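Minutes of the December House Meeting
Gevar House, upstairs common room

The meeting opened at 7:15 in the evening with 28 residents present, which is a very good turnout for this time of year, and a warm thank you goes to everyone who carried chairs up from the dining room. The minutes of the previous meeting were read and accepted with one correction: the bicycle rack is to go by the side gate and not by the front steps.

1. Heating on the second floor
Staltura have looked at the radiators and will come back to bleed the ones at the end of the hall. Residents at that end are asked to keep the space under their windows clear until it is done. There was a long and good-humored talk about what temperature counts as comfortable, and we did not settle it.

2. Laundry room
The new sign-up sheet is working well and most people like it. Two residents asked for longer evening slots, as a comforter takes far more drying than a load of shirts. It was agreed to try 2 hours for bedding and to keep the shorter slots for everything else. Please empty the lint trap when you finish — yes, every time, even if you were only in there for a pair of socks.

The house fund stands at 809 dollars. We agreed to spend up to 20 dollars of it on new clothespins and a second drying line.

3. Bedding and linens in the loft rooms
This item took up the better part of the evening, and happily so, as everybody who sleeps in a loft bed had something to say. The main trouble is that bedding comes down from the bed to be aired or changed and then lives on the floor or over a chair for days. The Skader rooms have been trying a simple routine: small cloths folded and put away first, then the comforter shaken out and folded in thirds, then everything back up the ladder before supper. They report that the rooms feel twice the size, and they are kindly willing to show anyone who would like to see how it goes.

A few people felt that a folded comforter never stays folded, and there was a good deal of sympathy for that view. We agreed that neat enough is neat enough. Desk chairs should be rolled clear before anyone starts handing bedding up or down.

The picture shows the yellow cloth and the pink comforter, with the desk chair and the white loft bed. 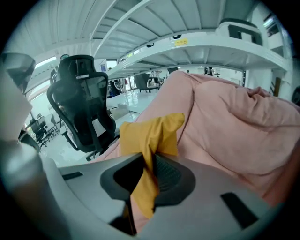
4. Donation drive
Nguyen-Tran will take clean blankets, sheets and towels through the end of the month. Bags may be left under the stairs, tied and labeled, please. Pillows cannot be accepted this time, which was a disappointment to several of us.

5. Any other business
The hall light outside the kitchen is flickering again and will be reported. Somebody's blue casserole dish is still on top of the refrigerator and would love to go home.

The meeting closed at 8:50, with cocoa afterward for those who could stay.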